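Three Letters at a Time: Impi Harju on Trays, Grooves and Tile Fit

Interview by Joni Nieminen
2023-05-29

Impi Harju keeps her calipers in the same drawer as her pencils. She designs wooden letter trays for the Kuusisto workshop in Jorville, and most of what she has to say about early spelling materials can be expressed in fractions of an inch. We spoke at her bench for 90 minutes, with a tray between us for most of that time.

The tray is a long strip of wood with rounded ends and a channel down its length. Children set letter tiles in the channel to build short words. Harju has been revising the design since September, and the current version is the one she is willing to discuss.

"The first model was a plain ledge," she says. "Tiles stood up on it and leaned back, as in a board game. For a five-year-old that is a poor arrangement. You touch one tile and the next one goes over. I wanted the tiles flat, with something on both sides."

The channel is cut with a router in a single setup. Its width is the dimension that took longest to settle. If it is too tight, the tiles bind when they are pushed in at an angle. If it is too wide, they turn, and a turned letter is a different problem from a misplaced one.

"A lowercase b that rotates half a turn is a q, more or less," Harju says. "An n is a u. In a spelling tray the orientation is part of the information. So the clearance has to be small, but a child still has to be able to drop the tile in without lining it up perfectly. Those two requirements pull against each other and you pick a number."

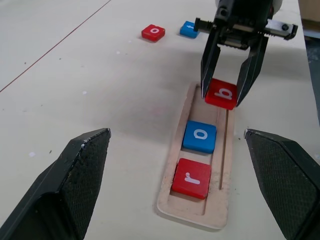

Red and blue tiles in the channel, with an "o" and a "t" waiting farther back on the table.

The number she picked came out of a log kept by Rhea Navarro, who runs the fitting checks at Kuusisto. Navarro recorded 1,183 placements on three channel widths and marked each one as seated, tilted or turned. The middle width gave 183 turned tiles over the whole log, fewer than either of the others. Harju considers that acceptable and expects the next cutter to bring it down.

I asked about the narrow groove beside the channel, parallel to the long edge. It serves a card.

"A word card stands in it," she says. "The picture card faces the child, the tiles lie in front. We had a separate card stand before and it was always somewhere else. The groove costs one more pass and the stand goes away."

The groove has its own drawback, which is that it collects dust. Wood dust settles in both cuts after routing, and the channel needs a brush before anyone judges the fit. Harju has seen tiles sit high at one corner because of a few grains underneath. Kartini Goh, who handles finishing, now brushes each tray and then turns it over and taps it on the bench. Goh would prefer a light oil on all surfaces. Harju would prefer to leave the channel bare.

"Oil makes the channel slick and the tiles are already slick," she says. "I want a little drag. When a child slides three letters together to close up a word, they should stay closed up. Kartini and I have not finished that conversation."

The tiles themselves come from an outside supplier, Skikton, and Harju had less control over them. They are square with rounded corners, thick enough to pick up by the sides, and carry a white lowercase letter at the center. The two colors were a point of some negotiation. In the set that goes with this tray, vowels may be ordered in one color and consonants in another, or the colors may be mixed.

"Teachers do not agree on it," Harju says. "Some want the vowel to stand out, so that in a three-letter word the middle tile looks different. Others say the child then reads the color and stops reading the letter. We sell it both ways. I do not have a position, I make the wood."

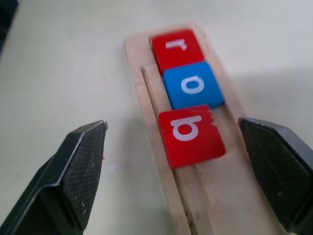 She does have a position on spacing. Tiles in a short word should nearly touch, in her view, and the channel should be long enough that there is empty wood after the last letter. An earlier tray was cut to hold exactly three tiles. Children took the length as an instruction and filled it, whether or not the word they wanted had three letters.

"Tyyne Koskela pointed that out," Harju says. Koskela teaches the first grade at Nekeck and tested 2 trays of the short kind in her classroom. "She wrote one line on the return slip: 'They think full means correct.' So now it is longer."

The rim was raised in the same revision, and the ends were rounded over with a larger bit. Harju ran her thumb along one of them while she talked, then wrote something on the back of an invoice. The next batch will have the same channel and a slightly deeper groove, pending a thicker card stock that she has been promised and has not yet seen.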